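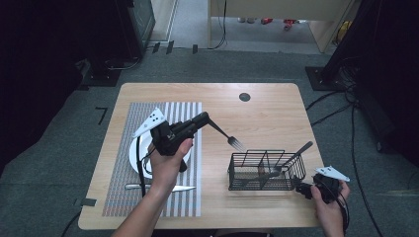
Plaltik needs hands -- call for participants, Tollirholm student robotics

Who: anyone at Tollirholm, any course, any year. Staff too.
Where: Room 502, Okonkwo Building
When: Sunday sessions, plus weekday evenings when the room is free
How long: one session is two hours with a break
Pay: none this term, sorry. Lunch on Sundays and your name on the project page if you want it there.

Short version: we're a student project, we're entering the Pritus household challenge, and we need people to lay tables. Over and over. Cutlery out of the basket, onto the placemat, next to the plate, then back again. You do it with a gripper in each hand and we record it. The recordings go to the learning side of the team, who try to get an arm to do the same job.

Longer version below. Please read it before you sign up, it saves us answering the same six emails.

What you'd be doing

You stand at the table and hold the grippers, one in each hand, like a pistol. Squeeze the trigger and the fingers close, let go and they open. We call out a start and you do the task. Mostly forks, knives and spoons this month. Plates are coming after that, then cups if we get that far, which depends on how many of you turn up.

Our target is 1000 good recordings before entries close in December. We have 700 still to get. The core team can't do them all, partly because of coursework and partly because we've all got into the same habits. Everyone on the team picks up a fork the same way now. We want left-handers, tall people, short people, slow people, people who lay a table in an odd order. If you've never touched a robot, good, come anyway. 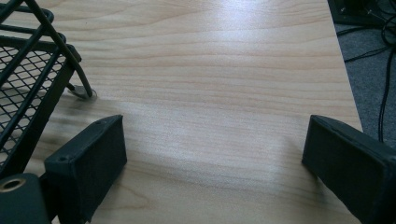 Picking up is the bit most newcomers find hard, so we spend the first twenty minutes on it. You haven't got fingertips any more. A fork lying flat is much harder to get hold of than one sticking up out of a basket, and you need to come in lower than you think you do. Getting close to the basket is its own skill. It's wire mesh with thick rods and a leg that comes out at a slant to a little foot on the table, and the gripper fingers are chunky black blocks, so give that foot some room on your way past. Knocking it is fine. Stop, say so, we bin the take and you go again. We'd much rather have a binned take than one where you knocked it and carried on quietly.

Also: the table is shiny. Glare on the wood does bother us and we're trying out different blinds, so expect someone to be fiddling with the window while you work. Don't wait for them unless asked.

What a session looks like

Arrive, sign the form, get a locker for your bag. Practice for twenty minutes, no recording. Then recording in blocks of ten minutes, swapping with the other person booked in so nobody's wrists give out. Break halfway. Tea, biscuits, usually too many biscuits. Second half the same as the first. At the end we ask what was awkward and write it down. We do read these. The trigger spring got swapped for a softer one on the back of comments from first years.

You can stop whenever you like. No need to say why. 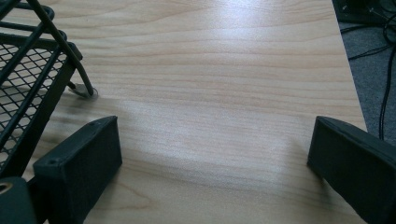 One session is useful to us, three is loads better. By the third go people are smooth enough that nearly every take gets kept, and that's when the difference between people starts to show up properly in the data. So if you can do a run of three, tick the box on the form and you get first pick of slots.

What to wear and bring

Flat closed shoes please. There are cables on the carpet and we can't move them all. Sleeves that push up. Take off bulky rings and watches. Long hair tied back, it gets in the way when you lean over. Bring water in something with a lid, and leave it on the shelf by the door, not on the table.

Getting there

Okonkwo is the tall one behind the library. The 62 bus stops outside, but on Sundays it's a long wait between them so check before you leave. Front doors are locked at weekends -- go round to the side entrance and ring. Lift works. Room 502 is left out of the lift, then right at the end of the corridor.

Step-free all the way from the side entrance. The table height is fixed at the moment, so if you'd be working seated let us know in advance and we'll sort out a lower one. We've got one in the store, just needs carrying up.

Who can't take part (sorry)

Under 18s, because of the insurance. Anyone with a wrist or hand injury that's still healing, come back to us next term. Anyone on another team entered for Pritus, it's in the rules.

What we keep

Video of the table and your hands, and how the grippers moved. No sound. Faces shouldn't be in it, and if one does get in we delete that take. Recordings are stored under a number, the form with your name on is kept seperately. You can ask for your recordings to be taken out any time up to the day we submit, after that they're baked in and we can't undo it.

We also need two helpers

Different job, same room. One person to reset the table between takes and log what went wrong, one to check recordings afterwards and mark them keep or bin. Both jobs are for the whole term, one session a week. Suits anybody who likes a tidy spreadsheet. No coding for either, though if you'd like to move over to the software side later we're short there too and will teach you. The checker can work from home once they've been shown how.

Counts towards the skills award, ask your department about the hours, every one of them seems to do it differently.

How to sign up

Form is on the Plaltik page, under Take Part. Pick a slot, pick a backup slot. We confirm by email, usually the same evening. If you don't here from us in two days, check your junk folder and then knock on the door of 502, someone is generally in at lunchtimes.

If you need to cancel just tell us, even if it's an hour before. There's a reserve list and most of them live in halls across the road.

Sunday slots run 10 till 12 and 1 till 3. Mornings fill up last, so try those first.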